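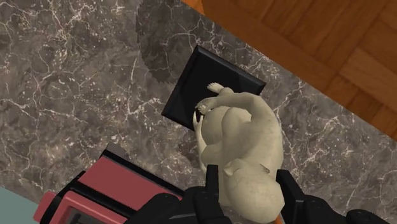 Clirnau wants to sell you a kitchen that doesn't exist

25 August 2025

Robot arms are expensive, and the things they knock over are often somebody's lunch. Clirnau, a simulation software firm, has a cheaper proposal: let the arm do its fumbling inside a computer first, at a counter with nothing on it that anyone will miss.

The company on Monday opened orders for Noltach, a subscription library of simulated kitchens for teams training robot grippers to pick things up and put them somewhere else. The starter plan costs $200 a month and comes with 19 kitchens. Buyers can swap the countertops and floors, push the appliances around and then drop in whatever objects they would like their robot to struggle with.

The object list is where somebody at Clirnau has been enjoying the job. There are toasters, plates and mugs, as one would expect. There is also a beige cat figurine, curled up with one hind leg stretched out, and it has already become the most complained-about item in the catalog. A mug has a handle. The cat has a tail, a pair of ears and very few places that a two-fingered gripper can get hold of with any dignity.

"We had a customer in June ask us to take the cat out," said Ruba Zoubi, who runs the Noltach product team. "We offered them a second cat."

Zoubi said the marble was nearly as unpopular. Heavily veined dark stone gives a vision system plenty of lines to mistake for edges, and early testers kept switching to plain white counters, where their success rates improved and so did their moods. Noltach now includes a setting that changes the surface on every run. It is on by default, and the switch to turn it off is three menus down.

Each kitchen can be run up to 2,000 times a day on the starter plan. After that the software slows down and a polite banner suggests the next plan up, whose price is available by talking to sales.

Rival Saliba sells a similar library aimed at warehouses, where the shelves are straight and the boxes are mostly boxes. Clirnau says it has no plans to follow. A bathroom pack, code-named Irnska, is due next, and Zoubi would say only that it contains a great deal of wet soap.

Noltach comes with a 30-day free trial. A credit card is required, and that part is not simulated.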